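From: Raimonds Toom
To: Ondthorpe Home Sewing list
Subject: Re: Shrinkage on linen blends, and napkin sizes

Vlastimil Halás wrote:

> I bought a length of the Loson linen/cotton for napkins and I am not
> sure whether to wash it before I cut. The label says pre-shrunk. My
> wife says never trust the label. Also, what size do people cut for a
> dinner napkin? The pattern I have gives a finished size but no hem
> allowance, and I have already spoiled one set by guessing. I have an
> old Ostrowski machine that does not like thick corners, so anything
> that keeps the bulk down would help.
>
> Vlastimil

Vlastimil,

Your wife is right. I have used the Loson blend for two winters and it still pulls in on the first wash, more along the length than across. Pre-shrunk on a bolt label usually means the mill has done something to it, but the mill did not do it in your washer. Wash it once at whatever temperature you plan to use later, dry it the way you plan to dry it later, and press it while it is still damp. If you expect to wash the napkins hot after a red wine dinner, wash the yardage hot now.

Before you put it in, run a zigzag along both cut ends. Linen blends fray badly and you will lose an inch or more at each end otherwise, plus you get a nest of threads in the drain filter. Shinji Kaneko posted about that last November and I have done it ever since.

On size, I cut dinner napkins 20 inches square and finish them at 18. That leaves an inch on each side, turned under half an inch and then half an inch again. For lunch napkins I cut 16 and finish at 14. Check the usable width after washing and before you settle on a size, because a small change there can be the difference between two across and three across. I would go down half an inch on the finished size to get the extra column. Your guests will not measure.

Pull a thread to find the grain. It is slow but you only have to do it for the first edge, then you can square everything else from that with a ruler. If the fabric has a woven stripe you can skip the thread and follow the stripe. Do not follow a printed stripe, they wander.

For the corners, miter them. I know you said the machine does not like bulk, and that is the reason to do it. Press both folds in first, all four sides. Open them out. Fold the corner in so the diagonal crosses where the inner creases meet, press it, and trim the tip off a quarter inch outside that diagonal crease. Then refold the sides. You end up sewing through much less cloth than with a plain folded corner.

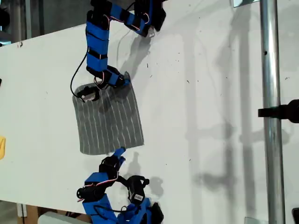

Start your stitching in the middle of one side and not at a corner. The Ostrowski I had would chew the first few stitches if it started on an edge. A scrap of folded cloth behind the presser foot keeps it level when it climbs over the hem. Use a 90 needle and lengthen the stitch a little. Purnonum thread is fine for this, and I get a full set of eight out of a 200 yard spool with some left over. I would not buy the 1000 yard cones unless you are making sheets, as they do not sit well on a domestic spindle.

Dagmar Rusnák asked off list about starch. I use a light spray at the pressing stage only, before the folds go in, and wash it out at the end. Some people starch for the table as well – I find it makes them slide off laps.

One thing I do not have a good answer for is the color loss. The darker Loson shades went dull on me after a few months and the edges of the hems went first. Abdul-Rahman Amissah said he had better luck turning them face in for the wash and keeping them away from towels. I have not tried it long enough to say. If anyone has used the same blend in navy or charcoal, please post how it held up and what detergent you used.

The napkin sheet in the files area is number 549 if you want the cutting layouts. The one for 54 inch fabric has a mistake in the second row, so use the corrected version underneath it.

Raimonds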